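Changing jobs after nine years in the same one

I gave notice in April. I had been at the same company for nine years, in the same building in Olten, and for most of that time I expected to stay until I retired. I am writing this down mostly for myself, and partly for the few people who have asked how it went.
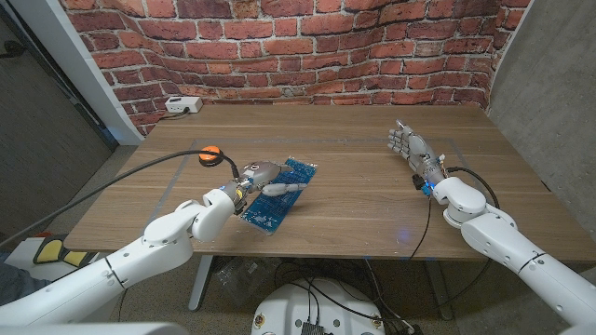
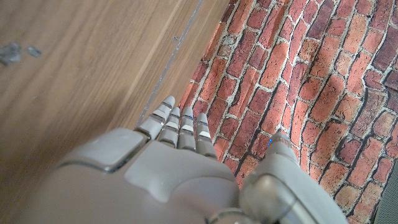

The decision took longer than the move. I had a folder of job ads saved since the winter before, and I never applied to any of them. I would read one on the train, think it sounded fine, and then get to the office and forget it. What changed was that my department was merged with another one and my work became mostly scheduling. I don't mind scheduling, but I didn't want to do it all day.

I sent out two applications. One was to Moynihan, which answered after three weeks with a form letter. The other was to Varnovari, a smaller firm that makes ordering software for hardware stores. They called the next morning. I had one interview by phone and one in person, and the second one lasted most of an afternoon. They gave me a sandwich.

Money was the part I worried about most. The new salary is a little lower. I sat down with our household spending for the past year and found that the difference came to 523 francs a month. That sounded like a lot until I looked at what we spent on the second car. We sold the car. I take the train now, and the ride is 29 minutes, which is enough time to read a chapter or fall asleep.

The last weeks at the old job were strange. People are polite to you once they know you are leaving, and they stop copying you on things. I wrote a long handover document and I doubt it has been opened. On my final day I turned in my badge at the front desk, bought a pretzel at the station and went home early.

The first month at the new place was tiring. I had forgotten what it is like to not know where anything is. I didn't know how to book a room or what any of the short names in the system stood for. One of them, Paro, came up in every meeting and I was too embarrassed to ask. It is the internal name for the returns module. I should have asked on the first day.

I do more of the work I like now. I write the help pages and I talk to the stores that use the product. I also answer support mail two mornings a week, which I was not told about in the interview, but it has been useful for the help pages.

I still have the folder of job ads. I went through it last night and deleted most of them. I kept one for a lighthouse museum up north because I liked how it was written.

Contact | Copyright, all rights reserved | Back to top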